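# 予算はまず「指先」と「線」に使いたい

ロボット導入の予算会議がとにかく好きだ。夢の話と配線の話が同じ表に並ぶ場所なんて、ほかにそうない! Andsteadの工房で来期の計画を組んだときも、朝から昼過ぎまで夢中でしゃべってしまった。

私の主張は単純で、アーム本体の格を一段下げてでも、グリッパーと周辺部品に予算の20%を先に確保しておこう、というものだ。見積書で目立つのは本体の値段だが、毎日の作業で物に触れるのは指先である。替えの指が3組あるだけで、試せる仕事の幅がぐっと広がる(これが本当に楽しい)。

ケーブルも同じ。Rellsideでは延長線と固定具を「雑費」に入れたせいで、1月に追加申請を5回も出すはめになった。最初から一行立てておけば済んだ話だと思う。
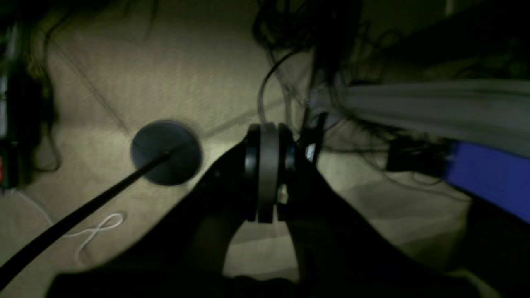 布の上に円盤がひとつ、その横に黒い二本指、奥には線の束。カタログの表紙にはならない眺めだけれど、私はこういう作業台を思い浮かべながら予算表を書きたい。

Brynhildur Hauksdóttirからは、周辺に厚く配るのは賛成だが、本体の保守契約を削ってまでやるのは危ない、という返事が来た。止まったアームに上等な指を付けても仕方がない、と。もっともだ。保守費は別枠にして、残りから20%を取る形に書き直している。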